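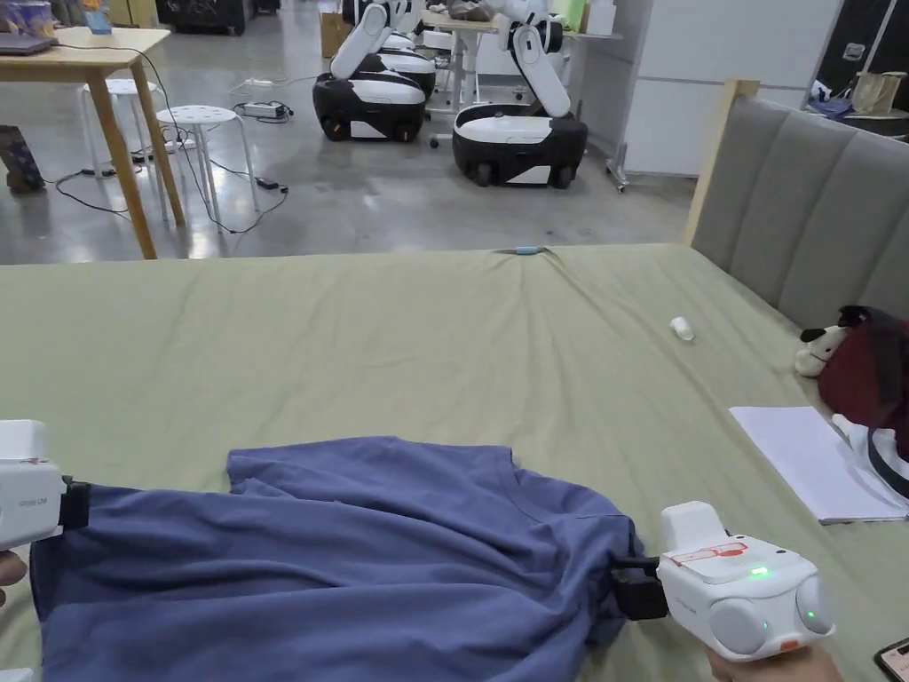
Un tee-shirt tenu par deux pinces portatives, posé sur un lit.

Plier le linge, cette corvée que l'on croyait hors de portée des machines, pourrait bien changer de mains. Chez Plerkard, une petite équipe travaille depuis le mois d'août sur un geste que n'importe quel enfant finit par apprendre – prendre un tee-shirt par les bords, l'étaler, rabattre les manches – et les progrès font plaisir à voir !

La méthode est simple à raconter. Des opérateurs font eux-mêmes le travail, une pince dans chaque main, et leurs mouvements servent ensuite de leçons au programme baptisé Vurnari. L'équipe dispose aujourd'hui de 3000 pliages enregistrés, dont 408 sur des vêtements volontairement froissés ou jetés en boule. « Le tissu ne se présente jamais deux fois de la même façon, c'est ce qui rend l'exercice passionnant », explique Mirta Insaurralde, responsable des essais. Une assiette garde sa forme quand on la saisit, un col de coton s'affaisse, glisse, se retourne, et il faut alors tout reprendre.

Alors, les machines savent-elles plier ? Un tee-shirt bien à plat, oui, et plutôt joliment. Une chemise sortie du panier, pas encore. Le robot met deux minutes là où Tania Begum, ancienne vendeuse en prêt-à-porter devenue opératrice, a terminé en quelques secondes (et avec des angles impeccables). Les chaussettes à apparier restent un casse-tête, tout comme les draps-housses, que l'équipe n'a pas encore osé aborder.

L'enseigne Aderley suit l'affaire de près pour ses rayons, où l'on replie des piles de pulls du matin au soir. Un premier essai y est prévu avec 1000 vêtements, en dehors des heures d'ouverture. Magnus MacLeish, qui le prépare côté magasin, se réjouit déjà : « Si la machine nous remet une seule table en ordre avant 9 heures, je serai le plus heureux des hommes. » Les pantalons viendront ensuite.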